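Teaching a robot to lay the table: an afternoon at Drekow

2022-03-02

I'd been promised coffee and a robot, in that order, and I got both within five minutes of signing in. Drekow has had the top floor of the old Michiels building in Lodstead since October, and twice a year they open the doors to anyone who fancies a nose around. I'd come over from Willdale on the early bus, which takes for ever, so the coffee was very welcome.

My host was the engineer who runs the demonstrations. She asked me to leave her name out of it ("my mum will only print it and put it on the fridge") but was happy to talk about anything else, and talk she did!

I started with the obvious one. Why crockery?

"Everyone knows what a cup is for," she said. "If I show you a robot welding a bracket, you've no idea if it's doing well or badly. Show you one with a bowl and you've got an opinion straight away. People stand there going left a bit, left a bit."

I was one of those people, I'm afraid. There's something about watching a machine reach for tableware that makes you hold your breath.

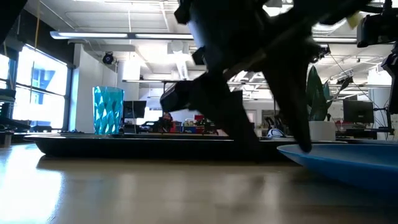
The gripper moving low over the table, between the tray and the blue bowl.

I asked her whether see-through things are harder for it, having read that somewhere.

"They can be a pain, yes. The light comes through, the light bounces off, and the camera has to make sense of the lot. Sunshine is a worse enemy than people think. We could pull the blinds down and have an easy life, but your kitchen has a window in it, so we leave them up."

She got into all this by a roundabout route. Her first job, in 1997, was mending vending machines, and she still thinks of that as her proper training. "You learn that a thing works beautifully until a real person wants a packet of crisps," she told me. "I've never had a better lesson."

The team at Drekow is small - 4 people when I visited, 3 of them full time - and they keep a running tally of practice goes on a whiteboard by the kettle. It stood at 1382 when I walked past. I wondered what happens to all of those.

"We watch them back. Not every second, I'd go mad. But the odd ones, where it hesitates, or comes in at a silly angle, those are gold. I've got favourites. I've shown my husband some of them and he was very polite about it."

Does she ever get cross with it?

"I get cross with myself. It only does what we've taught it, so if it goes for the wrong spot, that's me, isn't it?" She laughed. "I did once tell it off in front of a school group, mind."

Then I asked when I could have one at home, and she pulled a face. She gets that question at every open day and has stopped giving dates. What she'd like to see first is something useful for people who struggle with their hands, her gran having been one of them. "Getting a cup down without having to ask somebody - that would have meant the world to her."

We were still chatting when the next lot of visitors came up the stairs, so I finished my coffee and let her get on. The next open day will be in October, and you can just turn up. Use the side entrance, as the front door sticks.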